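2023-04-23 – Window draft tests, Sasgate workshop

Loose ends from yesterday, mostly putty. 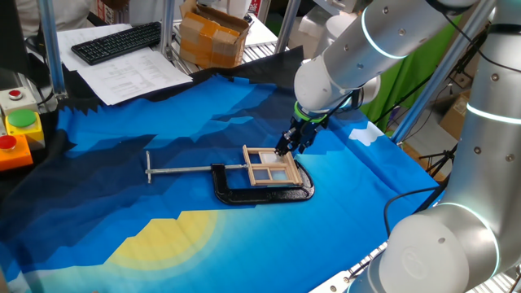 The Jandura putty is still soft after 4 days, which the tin calls "workable" and I call a fingerprint collection. Clodagh Fitzgerald wants it skinned over before we paint, so the sash stays on the rack. Re-ran the smoke pencil along the meeting rail: steady pull on the left, nothing on the right. Malou blames the parting bead. I blame whoever planed it (me, December). For the talk at Wotden we need to explain all this to people who have never met a parting bead, and the small wooden window with two panes up and two down will do for pointing at, provided they don't ask it to open.

Linseed order: Ladefoged will send up to 700 ml, no date given. Enough for the sills if I stop oiling the bench.

Sash cord: cut 2 lengths, both short. Measured from the wrong side of the pulley again – see previous entry, and the one before it. New lengths to be marked by Malou Mikkelsen, who owns a pencil.

Still to do: strip the lower rail, find the other brass lift, check putty.

Putty checked. Soft.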